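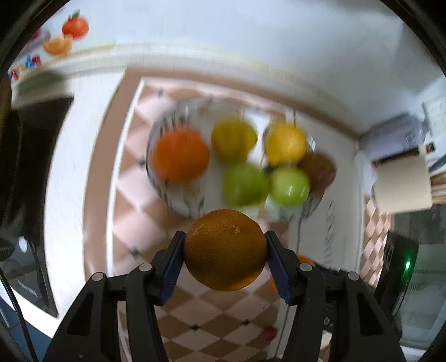 The orange was the one hundred and third of the shift, and Obsa did not put it down.

He heard the alarm from the other side of the wall. It was a small sound, two notes, meant for whoever was nearest, and at ten past four in the morning that was him. He put his sandwich back in its paper and walked around to the sorting hall.

Line 11 had stopped. The belt was standing still with fruit all along it, and the arm at the end was holding an orange over the Jodow crate. The orange was already split. Juice ran down the pads and over the wrist joint, and the fingers were still closing. They moved so slowly that he had to watch the skin to see it.

He hit the red button on the post. The fingers stopped.

The panel said GRIP OK.

Prekelden had installed the arms in the spring, all of them in one week, and the people who came with them had been pleasant and in a hurry. The arms learned from hand work. Somebody in another town had spent months picking fruit up with a tool in each hand, in kitchens and sheds, and out of that the arms had gotten a feel for it. That was the word the trainer used. She said an arm had a feel for an orange the way you have a feel for a stair in your own house.

Obsa had asked her what happened when you missed the stair.

She said the force limit would catch it. The limit was set to 800 for melons and 550 for citrus, on a scale the company had made up for itself, and above that the fingers opened whatever the arm thought it was doing. It was a separate board with a separate wire. He had liked that. He had worked on presses when he was young, and he trusted a separate wire.

Now he opened the side cover and looked at the number on the little board. It read 0.

He waited, then pushed on one of the fingers with his thumb. It still read 0. He pushed harder. Nothing changed. The fingers had been squeezing that orange until it burst, and the board had been reporting that there was nothing there to squeeze, and the arm had gone on looking for it.

He hung his tag on the switch and called Campos.

Campos ran nights for the whole site from an office over the loading dock. He came down in his socks and work shoes with the laces undone and looked at the crate. There were eight or nine ruined oranges in the bottom of it, flat on one side.

"How long?" he said.

"I don't know. The log says everything's fine."

"So it's the sensor."

"Sensor or the cable. I want to look at the others."

"The others are running."

"That's why I want to look."

Campos rubbed his face. The Trikia truck was due at six, and it did not wait. It had left without them in November, half empty, and there had been a meeting about that. He looked down the hall, where the rest of the arms were going back and forth over their crates.

"They're picking fine," he said.

"This one was too, at midnight. I walked past it."

"Can you check them one at a time? Without stopping the rest?"

Obsa thought about it. It was a fair question. You could pause a line from the panel and open the cover, and most of the technicians did that when it was only a jam. But paused was not the same as off. A paused arm held its position with the power on. To read the board he had to put his thumb between the fingers and push, and if the board said 0, then there was no force limit, and the only thing deciding how hard to close would be the arm.

"No," he said. "I have to lock each one out."

"How long is that?"

"Fifteen minutes a line. More if I find something."

Campos did not answer. He picked one of the flat oranges out of the crate and turned it over. The peel had opened in a long curve, and his fingers went into it a little way.

"That's a thick skin," he said.

"Yes."

"All right. Take them down."

He went to the wall himself and pulled the hall switch. The belts ran on a second or two and quit. It got quiet enough to hear the cold room fans. A woman packing at the far end took off her gloves and looked over at them, and Campos held up both hands, and she sat down on a crate.

The fault was in the cable. On Line 11 it passed behind the wrist through a plastic clip, and the clip had been put on backward, so that every time the arm turned toward the crate the edge rubbed the same place. The insulation was gone there. Under it one wire was broken clean through and the ends were bright. When Obsa unclipped it and held the ends together with pliers, the board woke up and showed him a number.

Line 4 had the same clip, the same way around. Its wire was down to a few strands. It still read correctly if he kept the wrist straight. If he turned it by hand as far as the crate, the number dropped to 0 and came back again.

He photographed both and wrote down the part number of the clip. Then he did the rest. He found one more backward clip, on Line 7, with only a shiny spot on the cable.

It was after seven when he finished. The truck had gone. Campos had made coffee and brought it down, and they drank it standing beside Line 4 with the cover off.

"They'll say it's only fruit," Campos said. "When I call Prekelden. They'll say send us the arm and what's the problem, it was only fruit."

"Who cleans the pads?" Obsa said.

Campos looked at him.

"At shift change. When they get sticky. Who wipes them down?"

"The packers do."

"With it off?"

Campos drank some of the coffee. The woman at the far end was back at her table, sorting by hand now. She had a rag over her shoulder - a blue one, stained orange along the hem.

"They pause it," he said.

He put the cup on top of the cabinet and went up to make the call. Obsa got the spool of new cable out of the cart, measured a length against his arm, and cut it.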